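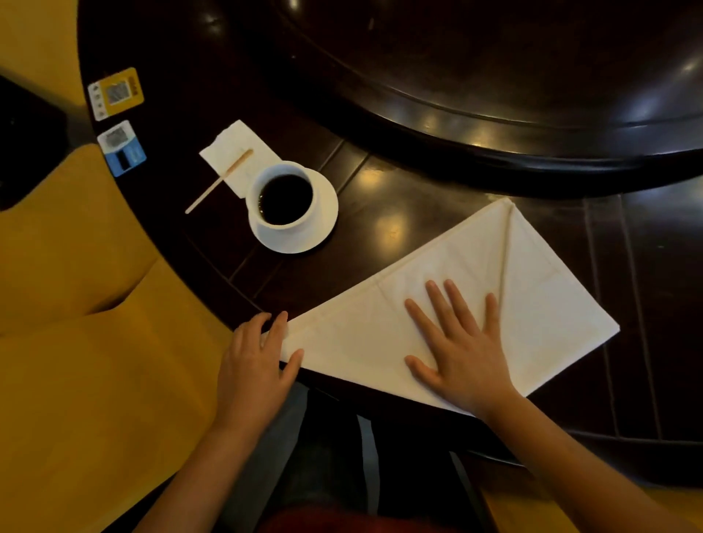

Napkin folding at the round table

Our winter table-setting session was held on Thu 25 February in the upstairs dining room at Wendemis. Lucyna Głowacki led it, with Trefor Sayce helping the newer members. The subject was the folded cloth napkin, and in particular the two or three folds that start from a triangle. Pictures and notes are below.

The first fold sets up the rest. Lucyna asked for one hand to hold the folded edge and the other to lie flat on the cloth, and for the crease to be pressed before going any further. Old fold lines from the cupboard show up as a grid on white cloth and can be ignored.

We use cookies to remember your preferences and to count visits to this site. Accept / Manage settings

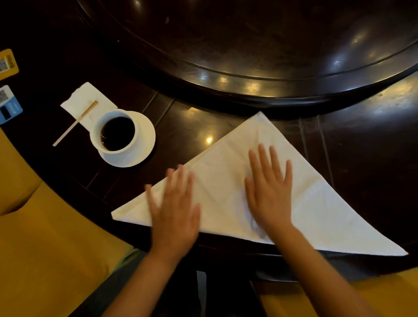

The plain triangle is the base for the bishop's hat and for the standing fan we did last year. It needs a square napkin, and several of ours are a little longer one way than the other after years of washing, so the corners do not always meet. Trefor's advice was to match the point first and let any spare cloth go to the long side. Both hands go down flat to smooth it, and it helps to have the long side lying diagonally with the point towards the turntable, leaving the cup and saucer clear on the left. Anyone who wants to practise at home can use a tea towel, though a thick one will not hold a crease.

Cotton and linen both work. Polyester springs back, and Lucyna does not recommend it for anything that has to stand up. Renji Koyama brought a set of starched napkins from Karabulut to compare with the club's own. They were easier to fold and harder to correct.
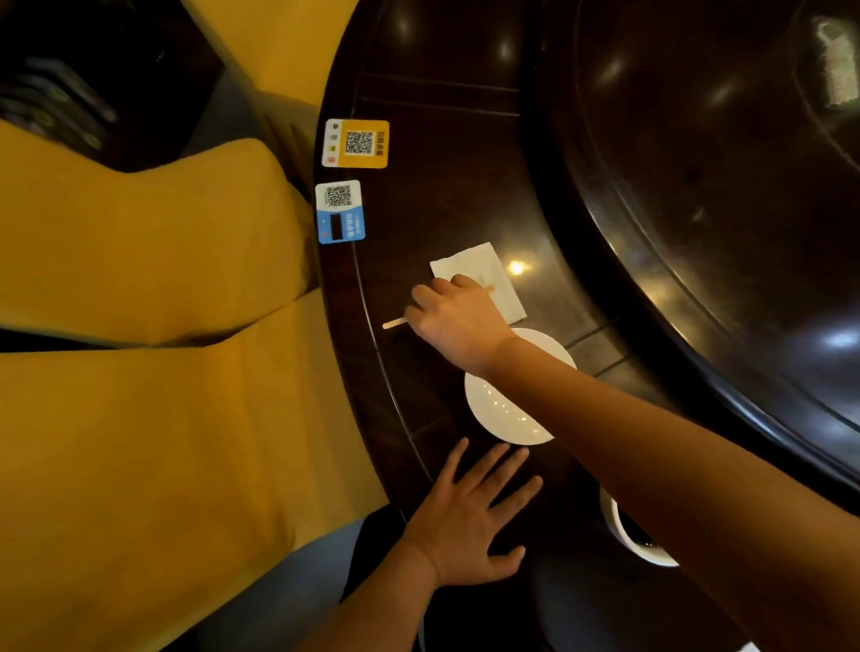
Small items were covered at the end. Lucyna's rule is that anything a guest picks up should be within reach without leaning, and that paper napkins are kept apart from the cloth ones. Stirrers and other thin wooden sticks can go with the folded paper napkin, a little way in from the table's edge. The codes stuck to the wood stay where they are, and everything else is set out to the right of them.

The next session is in April, in the same room, and will cover place cards and menus. Nicanor Ledesma is taking names. Please bring two square napkins, ironed flat and not folded.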